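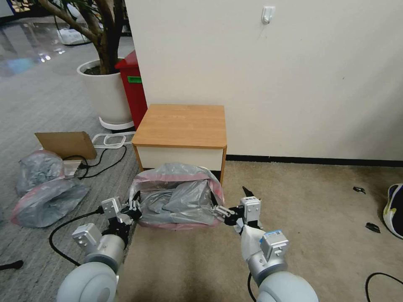 One bag, both grippers: the job we used for most of the testing.

Caruso review: a two-arm planner that copes with soft things

Words: Ryan Cropper

Caruso is a planning and control package for two-armed robots, made by Inance. You give it a robot model, a camera feed and a list of skills, and it works out which arm does what and when. It runs on an ordinary Linux workstation and talks to the arms through its own driver layer. We paid for the single-robot licence, which is 638 pounds a year, and used it through November at Dinville.

The task was putting a bin liner into a small wastebasket next to a bedside cabinet. A liner has no fixed shape, it is thin and see-through, and you need two hands for most of it. Our old setup ran on Ukero, which is fine with boxes and mugs and poor with anything that folds.

Setting up

Installation took an afternoon. The installer found both arms but swapped left and right, and the setting to change that is in a file called sides.conf that the manual mentions once, in an appendix. After that the hand-eye calibration went through in 17 poses per arm with no trouble.

The driver layer wants its control loop at 500 Hz and will refuse to start if the machine can't hold it. I'd rather have that than a quiet slowdown, but the error message only says "timing fault". Turning off power saving in the BIOS fixed it for us.

Perception

The bag tracker is the best part of the package. It doesn't try to build a full mesh. It looks for the rim, marks likely grasp points along it and gives each one a score. Our liners have a pinkish-red edge on grey film and it does well with those. With plain clear liners the scores fall a long way and it asks for another view far too often.

It is weaker once the bag is bunched up. Folds in the film get taken for rim, and the planner then sends a finger at a crease. You can raise the score threshold to stop this, at the cost of more waiting. 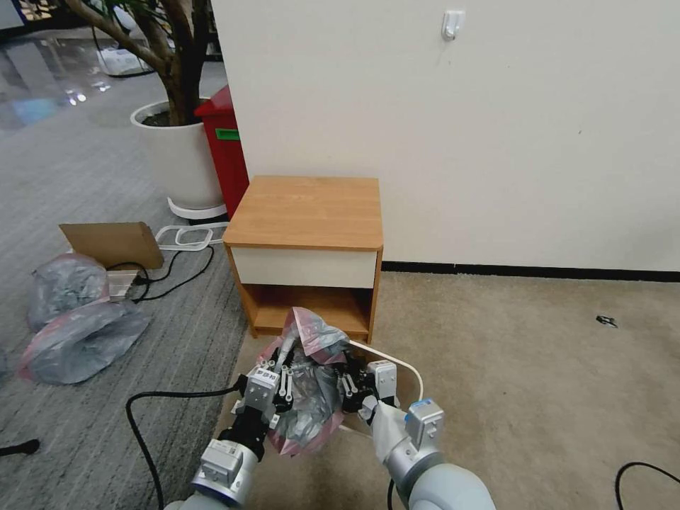

Two-handed hold near the lower shelf. The overlay (not shown) marks rim points in green.

Moving two arms at once

Caruso plans both arms together, so you don't get one arm parking itself in the other's way. When both grippers hold the same bag it keeps the distance between them inside a band that you set. Too narrow and the film sags, too wide and it tears. The default band was too wide for our liners and we split several before I changed it.

Collision checking against furniture is good. I put the cabinet in as three boxes, leaving the shelf opening free, and the wrists kept clear of it. Cables are another matter. There is no way to model a loose cable except as a fat solid tube, and if you do that the planner won't go anywhere near it. We left ours out of the model and watched them ourselves.

Planning is quick for the simple moves and slow for the stretch over the rim of the bin. Tetsuya Hamada, who looks after our logs, went through the whole set of 1607 planning calls and found that nearly all the slow ones came from that single step. Inance support suggested splitting it into a left half and a right half. It helped, and the skill editor made the split easy.

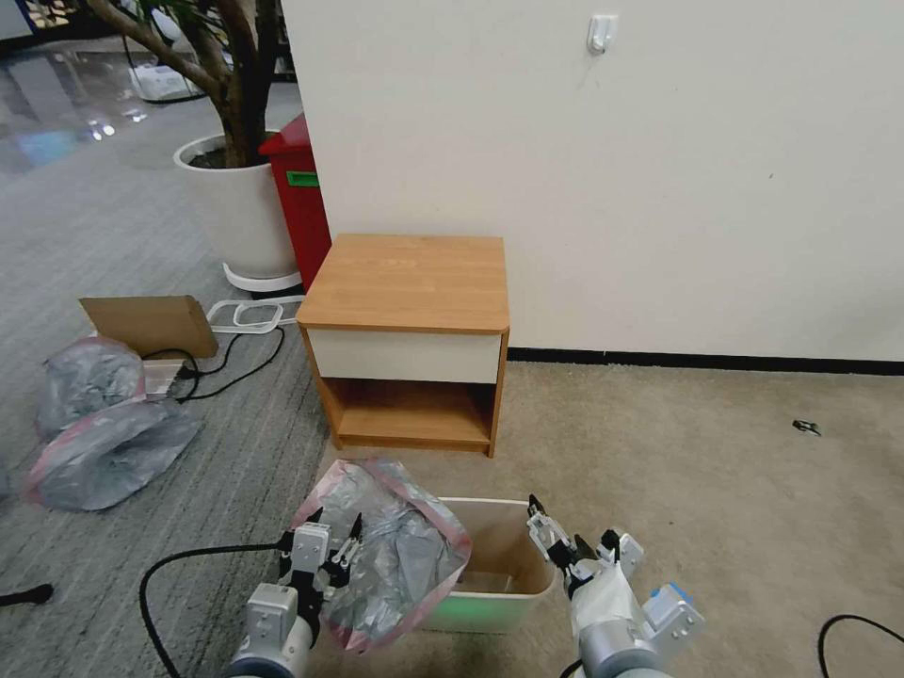
The skill editor

Skills are drawn as blocks with lines between them. Each block can have a retry rule, and a retry can start from a different block, so a failed stretch can go back to "find rim" without starting the whole job again. I liked this more than I expected to. The text version of the same file is readable too and it behaves itself in version control.

What I didn't like is the replay tool. It shows the arms and the camera picture side by side, but they drift apart on longer runs and there is no way to line them up again.

Changing where the bag starts is a matter of adding a surface. We had it on the carpet first, then added the cabinet top as a second place to pick from.

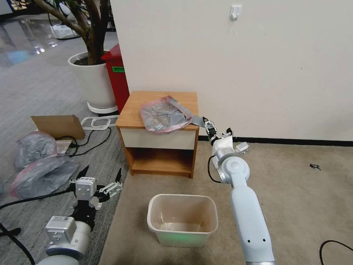

That took four lines in the surface file and a restart. The reach planner picked the right arm for the front right corner without being told to, and the approach angle was sensible. I did have to raise the safety margin above the tabletop by a centimetre, as the default lets the fingertips come in very low.

Support and price

Support replies by email, usually the next morning. The answers were useful. The forum is quiet. The price covers updates for the year, and the software keeps running afterwards on whatever version you have.

Should you buy it?

If your robot handles rigid parts, stay with Ukero or whatever you use now. For bags, cloth and other soft things with two arms, Caruso is worth the money, provided you have someone who doesn't mind editing config files. We have renewed ours. I have asked Inance about the replay drift and they say it is on the list for the next release.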